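Chapter 5
Teaching by Showing

If you have ever taught a child to tie a shoe, you already know most of what this chapter is going to ask of you. You probably did not begin with a lecture on loops and friction. You sat down beside the child, took hold of the laces, and went slowly, and then you did it all over again the next morning – and very likely the morning after that! Showing a robot a task is a good deal like this, with the difference that the robot will copy your hesitations as faithfully as your good moves.

There are two common ways to do the showing. In the first, you take the arm itself in your hands and guide it through the motion, feeling its weight as you go. In the second, you stay in your chair and drive the arm from a distance, with a handheld controller or with a smaller arm that the larger one follows. Both have their admirers, and in our own teaching lab at Drutstead we have gone back and forth between them more often than I care to admit. 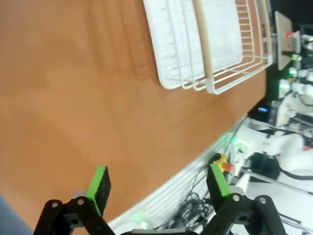
Whichever way you choose, what you end up with is a recording, which we will call a demonstration. It holds the positions of the joints, the opening of the gripper, and the views from whatever cameras were running, all lined up in time. The Pistel exercises that go with this book supply 1,129 of them, gathered by students who had, for the most part, never driven an arm before January. Some are lovely. Others wander all over the table before they get to the point, and I have left those in on purpose, as you will need them in Section 5.3.

Before you read on, try a small experiment at your own kitchen table. Pick up a spoon with two fingers, keeping your wrist stiff, and lay it across a bowl. Do it 30 times. Watch how your approach changes once you get bored, and jot down where you slowed, where you corrected yourself, and which way you came in from. We will use your notes in the next section, when we take up the question of how much two good demonstrations may differ.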